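Acuña Laboratory Releases Planning Software for Household Robot Tasks

December 7, 2021

PRESBERG. The Acuña Laboratory at Kurnley Institute has released the first public version of Trimness, a planning package for robots that work among ordinary furniture. The software decides the order in which a robot should reach, grasp and place objects, and it checks each step against what the robot's head camera reports before the arm is allowed to move.

Trimness was developed over two years by the laboratory's software group under the direction of Hortensia Rivadeneira. It is intended for research teams that already operate an arm with a multi-fingered hand and wish to replace task scripts written by hand.

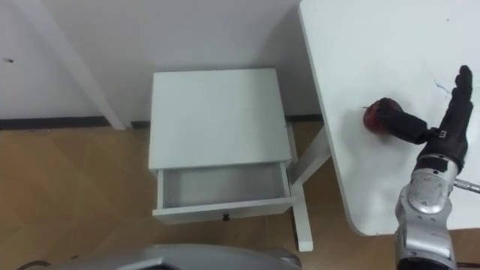 Reading time: 2 minutes

Current work at the laboratory concerns tasks that involve two pieces of furniture at once. An apple on a table and a nightstand with its drawer partly open present the planner with several questions. It must choose a grasp that suits a round object, find a path for the forearm that clears the table's edge, and judge whether the drawer leaves enough space for the hand to enter. Earlier versions of the software treated these as separate problems and often settled on a grasp that made the later placement impossible. The released version considers them together and discards a grasp as soon as no valid placement can follow from it.

The perception module has also been revised. White furniture against white walls has been a persistent difficulty for the laboratory, as the edges of a tabletop or drawer front can be hard to separate from the background. The module now keeps a record of its confidence in each edge and passes that value to the planner, which keeps a wider margin where confidence is low.

In internal tests the group ran 300 planning requests drawn from 28 furniture layouts. The typical request was answered in around 100 milliseconds. Requests that could not be solved were returned with a written reason, a feature that users of the trial version had asked for.

"A planner that simply stops is of little use to the person standing next to the robot," said Rivadeneira. "We wanted the software to report which step failed and what it believed about the furniture at that moment."

The package includes the planner, the perception module, a viewer for replaying recorded runs and 27 sample tasks. Documentation is provided in English and Spanish. Support for arms other than the laboratory's own is limited in this version and will be extended in an update planned for February.

Research groups may request access through the Acuña Laboratory office in Presberg. Questions about licensing should be directed to the Kurnley Institute technology transfer office.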